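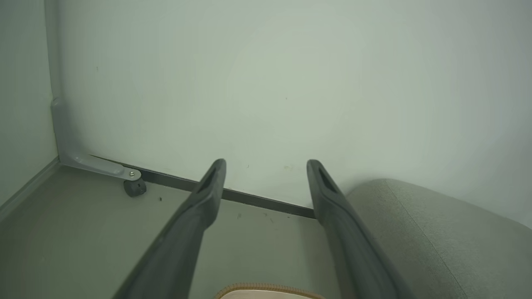

Room Turnover Technician (Walls, Baseboards and Rolling Fixtures)

Employer: Zivholm
Location: Planham building
Positions open: two
Schedule: part time, around 20 hours per week
Start: May
Reports to: Heather Farquharson, Building Operations
Posted: Mar 10, 2018

Position summary

Zivholm rents furnished workrooms to small firms on short terms. The Planham building has 34 of these rooms on a single floor. When a tenant moves out, the room is cleared, inspected, repaired, cleaned and set up again before the next key is issued. The Room Turnover Technician carries out the inspection, the minor wall and trim repairs, and the resetting of wheeled shelving and racks.

The position covers work from the floor up to standard ceiling height. It does not include electrical work, plumbing, ceiling tile or window glass. Those items are written up and passed to the building maintenance desk.

Technicians work alone in most rooms. Two technicians are assigned together when a loaded rack has to be moved or when a full wall is being repainted.

Main duties

Inspection. Complete the room condition sheet at move-out and again before handover. The sheet has 73 lines, grouped by wall, corner, baseboard, floor, door and fixtures. Each line is marked as acceptable, repair or replace, and any repair line needs a short note with the location. "Smudge, back wall, knee height, left of door" is a usable note. "Wall dirty" is not, and will be returned.

Wall surfaces. Remove scuffs, smudges and adhesive residue. Fill nail and screw holes, sand flush, prime and touch up. Match the existing off-white by batch label when the label is available and by test patch when it is not. A touch-up that shows under side light is recorded as a failed repair and the section is rolled again from corner to corner.

Specks and small marks. Determine whether a mark sits on the paint, in the paint or in the wall. Surface marks are cleaned. Marks in the paint are sanded lightly and touched up. Damage to the wall itself is filled before painting. Do not paint over a mark that has not been identified, particularly a yellow one, until the stain test on the condition sheet has been done.

Baseboards. Clean the top edge and face along the full run, including the section behind fixtures. Refasten loose lengths, close gaps at corners, and replace strips that are cracked or bowed. Planham has more than one shade of gray baseboard in use, left from separate rounds of work. Replacement strip is to match the length next to it. Mixed shades within one wall are not accepted; mixed shades between two walls of the same room are acceptable if both were there before the tenancy and are noted on the sheet.

Floor edge. Vacuum the joint between floor and baseboard. Remove paint drops, old sealant and loose debris. Check the floor for wheel tracks and dents at each caster position.

Rolling fixtures. Check metal posts for plumb, brackets for movement, and screws for seating. Check that each caster turns and swivels and that the locking casters lock. Clear hair, thread and packing tape from the axles. Replace worn casters in full sets. Reset each rack to its marked position on the room plan, leaving the gap shown between fixture and wall.

Records. Enter finished work in the Surkus log by the end of the shift. Surkus holds the room plans, the paint batch labels and the parts count for each room. Paper sheets are kept in the Operations office until the next move-out.

Typical room sequence

The following order is used in all rooms unless Operations changes it in writing.

Confirm that the key has been returned and that the room has been released in Surkus.
Walk the walls with a hand lamp held close to the surface. Mark defects with low-tack tape.
Roll fixtures away from the walls. Do not drag a fixture with a locked or seized caster.
Clean walls from the bottom up, then rinse from the top down.
Vacuum baseboards and floor edge.
Fill and sand. Vacuum again.
Prime and paint. Post the wet paint tag on the outside of the door.
Service casters, brackets and screws while the paint cures.
Refit or replace baseboard lengths.
Wash the floor and let it dry.
Return fixtures to the plan positions and lock the casters.
Complete the second condition sheet and close the room in Surkus.

A room with light wear can be finished in one shift. A room with a full wall repaint carries over to a second shift, and the fixtures stay in the middle of the floor overnight, covered.

Required qualifications

Prior paid work in interior painting, drywall repair, trim installation, furniture assembly or building maintenance. Household work may be listed but does not count toward this requirement.

Able to read a simple floor plan and measure to it.

Able to fill, sand and touch up a flat wall finish without visible edges. This is checked by a practical test.

Able to use a miter box, level, stud finder, cordless driver and shop vacuum.

Able to kneel, crouch and work at floor level for long stretches. Baseboard and caster work makes up a large part of most shifts.

Able to climb and work from a stepladder.

Able to write short, clear notes in English.

Preferred qualifications

Experience with post-and-bracket shelving, including leveling on an uneven floor.

Experience matching aged paint.

Familiarity with Surkus or a similar room management system. Training is given, so applicants without it should still apply.

Tools and materials

Zivholm supplies filler, primer, paint, rollers, brushes, drop cloths, replacement baseboard, casters, fasteners and cleaning supplies. Each technician is issued a Saber cart, which carries the hand tools, the lamp and the vacuum. The cart is restocked at the end of each shift from the supply room and is not shared between technicians.

Technicians provide their own work shoes and knee pads. Shoes must be closed and have non-marking soles. Personal power tools are not permitted in the building.

Conditions

Rooms are heated but the corridor outside them is not kept at room temperature during the night setting, and paint is not to be stored there. Dust masks and eye protection are worn for sanding. Doors stay open during priming and painting unless the neighboring tenant has asked otherwise.

Shifts are set two weeks ahead. Move-outs are concentrated at the end of the month, and hours in that period run above the average. Time off should be requested with this in mind.

Parking is available behind the building. The freight door is used for all carts and materials — the front entrance is for tenants and their visitors.

Pay

Hourly, paid every two weeks. The rate depends on the result of the practical test and on prior trade experience, and is stated in the written offer. The training period is paid at the full rate.

Selection process

Applications are read in the order received. Applicants who meet the required qualifications are invited to Planham for a short interview and the practical test.

The test takes place in a workroom and has four parts: a wall inspection using the standard sheet, a filled and touched-up repair on a sample board, one inside corner cut and fitted in baseboard strip, and one caster removed and replaced. All materials are provided. Speed is noted but is not scored. The sample board is examined after drying, so results are not given on the day of the test.

Two work references are contacted before an offer is made.

How to apply

Send the following to Khadija Tawfik, Staffing, Zivholm, or leave it in a sealed envelope at the Planham front desk:

A one-page work history, most recent position first.
Names and phone numbers of two work references.
A list of the tools from this notice that you have used in paid work.
The hours you are available, including any limits at the end of the month.

A cover letter is optional. Photographs of past work are not needed.

Questions about duties, tools or the practical test go to Heather Farquharson. Questions about pay, hours or the status of an application go to Khadija Tawfik. Both can be reached through the Planham front desk during office hours.

The notice stays open until both positions are filled. Applications received after that are kept on file for the next opening unless the applicant asks for them to be returned.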